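Re: [clinic-managers] Patient open evening – worth the bother?

Hello all, and thank you for the kind replies to my last message.
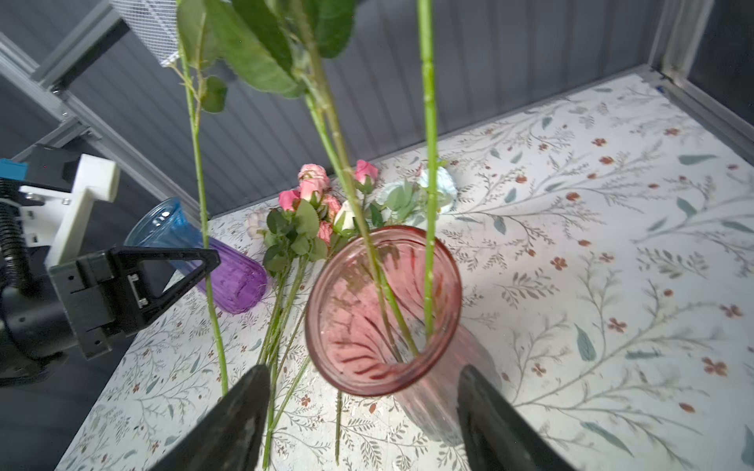
I promised to report back on our open evening at the Manríquez clinic, so I'll try to do it properly, though I do tend to go on.

On August 14 a member wrote:
> We are thinking of holding one for our skin and laser patients. Did you
> charge for entry? And did you let the suppliers come along, or does that
> put people off?

We didn't charge, no. We sent invitations to 428 patients on our books and kept it to 20 places per talk, which felt mean when the second talk filled up, but people did ask far more questions in a small group. The whole thing cost us 3000 with the printing and the food, and I'd spend less on printing another time.

As for suppliers, we had two. Zerkton brought their skin scanner and were lovely with everybody – quite happy to let people have a go and then leave it there. Katance were a bit keener to sell, and I had to have a quiet word before the second talk. I'd ask to see their leaflets beforehand if you can.

Bookings went through Skiltitico, the same as our ordinary consultations, so the front desk had nothing new to learn. Do switch off the automatic reminder about fasting, though! Ours went out to the lot of them.

I can send the invitation wording to anyone who'd like it.

Warm wishes from all of us at Manríquez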